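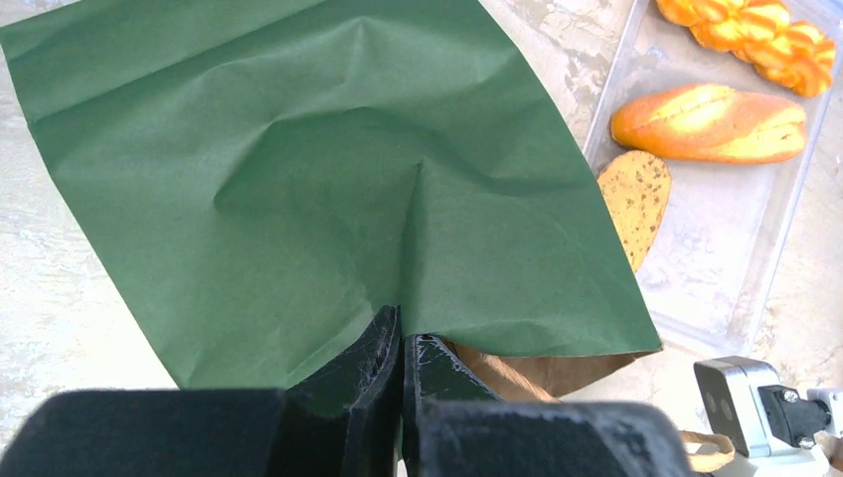
Dark green sheet, creases and all, with a brown paper bag underneath.

Filed under: Paper Crafts > Gift Wrap > Saving & Reusing

**marzipan_attic**
February 26, 2018

OK, I need to share this with people who will get it! I spent $62 on wrapping paper last November and decided I was done buying new until the old stuff was used up. So all winter I've been saving every sheet and bag that comes into the house, and I finally have a way of getting the creases out that I love.

Lay the paper face down on a folded towel, put a thin cotton pillowcase over it, iron on the lowest setting with the steam OFF. Short strokes, keep moving. Then straight under a stack of heavy books overnight. Solid colors come out beautifully. The sharp folds never vanish completely, but they go soft enough that you can line one up with the edge of the box and it looks like you meant it.

Foil and glitter paper I don't iron at all, I just roll it around a tube and forget it for a week.

**oldstampdrawer**
Love the enthusiasm but I'd skip the iron. I ruined a lovely roll of Danau marbled that way, the color came off on the pillowcase and the shine went blotchy. Books alone will do it if you're patient. Two weeks, maybe three.

**marzipan_attic**
Ouch, sorry about the Danau! I've never tried it on marbled. I test a corner first now - should have said that. Three weeks though! I have birthdays to get to!

**tapeless_in_tulsa**
Team iron here. The real trick is what happens before, when you open the present. We switched to ribbon and no tape years ago and the paper comes off in one piece. Any tape that does get used is the Lilness paper kind, it lifts off if you warm it with a hair dryer.

Also, has anyone worked out what to do with bags? I can press a sheet all day, but gift bags beat me. The bottoms go wonky and the handles leave dents in everything they're stacked against.

**marzipan_attic**
Bags are my favorite part! Push the bottom up along its own fold lines, flatten the sides in, and tuck the handles inside before anything heavy goes on top. String handles are the easy ones. If the bottom has gone floppy, cut a piece of cereal box to size and drop it in, and it'll stand up for years.

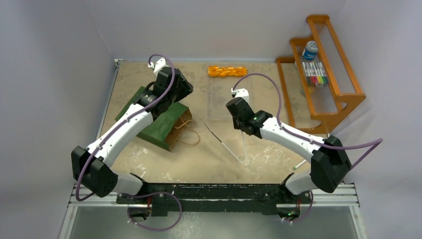
**quietmargins**
I'm going to disagree about tucking the handles in. They press a loop shape into the front of the bag and you can't get it out again. Untie the knots, pull the string out, and store it separately. It takes a minute, and you can swap in ribbon next time.

**oldstampdrawer**
Agree with quietmargins. I keep all my string in a jam jar.

**tapeless_in_tulsa**
A minute per bag is a lot in our house, lol. Could you slide a bit of card between the handles and the front?

**marzipan_attic**
Oh that's good, I'm trying that tonight. And fine, I'll do half the stack with the strings out and half with card and report back. Still ironing my flat sheets though!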